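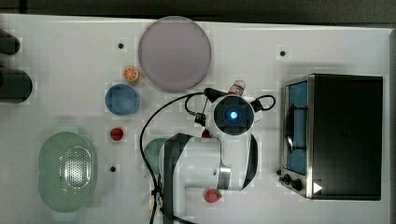
Tabletop with the colander, plate and toaster oven.

Ticket 800 – Play kitchen table, Skernitz room
Opened: 2/23/24
Category: Furniture and props
Priority: Low

Reported problem
The small pieces won't stay where they are set down. The strawberry rolls toward the near side of the table, and the orange slice slides if anyone leans on the top. The toaster oven rocks when the door is pushed. The large plate and the green colander stay put.

Setup
White top, bought from Baptista. The food pieces and dishes are the Sovomness set. The toaster oven came separately from Eletti. There are small black holes in the top, and the reporter asked if they could be the cause.

Checks
1. Put a level on the top. It is low on the near side by 8 mm.
2. Tried the strawberry next to one of the holes. It rolled the same as anywhere else, so the holes are not the cause.
3. Turned the toaster oven over. One rubber foot is missing.
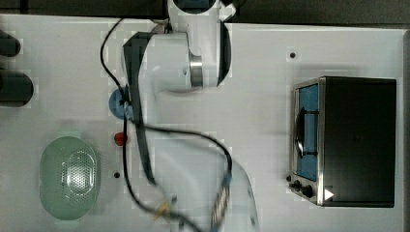
4. Raised the two near legs with the screw feet and checked the level again. Good left to right and front to back.
5. Set the strawberry down in several spots. It stayed in all of them.
6. The orange slice still slides a little when the top is bumped. Wiped the surface with plain water and it got better – there was old cleaner residue on it.

Still open
Replacement foot for the toaster oven. Eletti only sells them in a bag of 18, ordered one bag. Folded card under that corner until then.

Note for whoever sets up next: the screw feet turn easily, so lift the table to move it. Dragging it will put the level out again.

Status: waiting on part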